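Are results from hand-held gripper demos worth anything for cloth folding?

Posted in Robots and Automation by Siiri Lūse

I run a small mending and laundry business and I have been asked to put some money towards a trial by a firm called Plarnik. They want to automate folding of small items. Their pitch rests on a write-up from a group they work with, who call their method Sekura. A person holds a gripper in each hand and does the job themselves, over and over, and the recordings are used to train a robot that has the same sort of grippers.

The headline is that they collected 400 demonstrations and the robot then got 49 folds right. I read it twice and could not find how many tries those 49 came out of. There is a second table with 208 in it, but that might be tries or might be items. The write-up also says the method is "much quicker than driving the robot by remote control", with no time given for either.

I am not a technical person, but I have folded a lot of small things in my life and I don't see how you get from a person's hands to a machine's. Is this a normal way of working? And what should I ask before Saturday, when I have to give them a yes or no?

Ieva Pētersons

Yes, it is a normal way of working, and it isn't a con. I spent two years on a project that did much the same with towels. Whether the result means anything is a separate matter.

The attraction is that you don't need the robot while you are collecting. You need a table, the grippers, something to track them with and a patient person. The person feels the cloth slip and corrects for it without thinking, so the demonstrations look good very early on. That is also where I start to get suspicious, because the robot may not feel any of it.
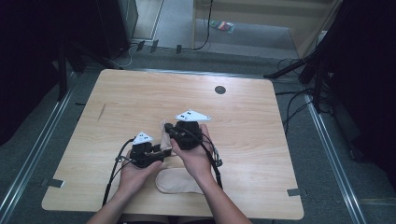 Photo: Ieva Pētersons

The white plates with the black dots are markers, and they are there for tracking where each gripper is. Have a look at how close together the two are when both have hold of one little bit of fabric. With our set-up, that was the moment the tracking was most likely to go wrong, as a wrist or the other gripper got in the way of a marker. We threw away every recording where that happened. Fair enough, except it meant we were throwing away the fiddly folds and keeping the easy ones – and then we reported how well it did on what was left. I argued about that at the time and lost.

So ask them how many recordings they started with before they got down to 400. If the answer is 400, I would want to know how.

Other things I would ask:

How many tries did the 49 come from, and who decided what counted as a good fold? We had seven people score the same set of towels and they did not agree.

Were the test items the same ones used in the demonstrations? A robot that can fold one beige sock on one table has learned that sock and that table.

Was the item laid out flat by a person at the start of each try? In your shop they will come out of a dryer in a heap. Most papers leave the heap out.

How many different people did the demonstrations? One tidy folder gives lovely data and you find out later that it only copes with how she puts things down.

I would not hand over money on the strength of that write-up. I might hand over a bag of my own stock and ask to watch.

Olleo

208 is probably the tries. 49 out of 208 is under one in four so I can see why they kept them in separate tables lol. Just get a folding machine, there are loads second hand.

Žukauskas

Olleo is guessing, it could just as well be items. Don't go in quoting one in four at them.

I'd add one thing to Ieva's list. The "quicker than remote control" claim is usually true for collecting, but ask whether they counted the time spent setting up the tracking each morning and cleaning up the recordings afterwards. On the job I was on, the cleaning up took longer than the folding. Also ask if the robot ran at the speed of the person or a good deal slower. Videos of these things are very often sped up, and the label saying so can be tiny.

If they won't let you pick the items on the day, I'd say no for now and look again when they have tested it somewhere other than their own room.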